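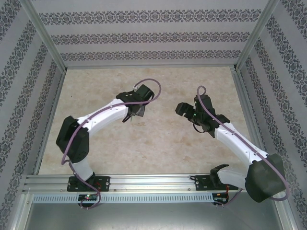

Can a machine fold a household's towels yet?

Under test conditions, at a slow rate, and with a person on call for the corners.

The question came from the Parkton housing office. The answer was Astard's, and it was entered in the log without comment. Trial 62 began at 4:10 in the afternoon. The towel was cotton, 700 millimeters on the long side. The first fold took 42 seconds. The second fold did not register, and the system asked for help.

The inspector from Sukprasert pressed Resume. The system asked again.

"What does it want?" the inspector said.

"A corner," said the technician – the fourth request that hour. She reached in, lifted one, and held it until the prompt cleared.

The log recorded the fold as assisted. The inspector asked for a towel to dry his hands.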